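Juvix 8 planner out for suturing rigs, logging rewritten

Posted Mar 14, 2020 in Software

Lehner put out version 8 of Juvix late Friday, the planning and control package a lot of the suturing groups run on their bench arms. Big one this time. New thread tracker, new log format, and the old calibration menu is finally gone.

Main change is how the planner treats slack thread. Older versions modeled the suture as a straight line between the two tools and hoped for the best. Fine when the thread is tight, bad the rest of the time. Version 8 keeps a running curve for the whole strand, tail included, and replans when the curve gets too close to a knot that's already tied. Regula Grabner, who leads the software side at Lehner, says that one fix ate most of the winter.

The other half is perception. Wrist cameras are now a first class input, so the software can work from the close-up views and only fall back to the overhead when it looses the thread.

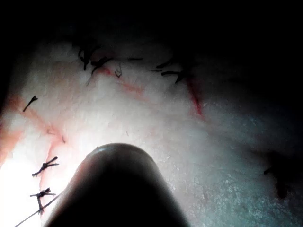
Does version 8 need a new arm controller?
Any controller that ran version 7 will do, but the firmware has to be updated before the install or the planner won't start.

Testing was done on practice pads at the Darnedthorpe lab. 1087 logged stitch attempts on the new build, 669 of them with the slack model switched on. Full results not out yet, Grabner says June. What she would say: fewer replans per knot, and fewer stops where a person has to step in and free the thread by hand. No numbers on either.

Severin Fankhauser runs the Darnedthorpe bench and was less polite about the early builds. "First month it replanned every time the thread twitched. We sat there watching it think." A filter went in after that. Planning step now takes roughly 12 milliseconds on the lab machine, quick enough to run inside the control loop.
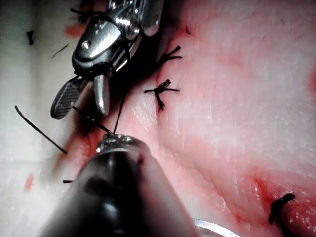 Handoffs got some work too. The two tools used to be planned one after the other, with a fixed wait in between. Now there's a single joint plan and the wait is gone, though you can put it back with a setting if your arms are slow. Fankhauser has left it on for new students.

Logs are the part that will annoy people. Old files don't open in the new viewer. There's a converter, command line only, and it drops the force channel unless you tell it not to. Read the notes first. Jaston, the free replay tool, gets a matching update next week and will read both formats.

Known problems so far: tracker mixes up short cut tails with the live strand in low light, and the install script fails if their is a space in the folder name. Patch for the second one is already up. The first is "being looked at."

Free for current license holders. Version 7 gets bug fixes through June, then nothing.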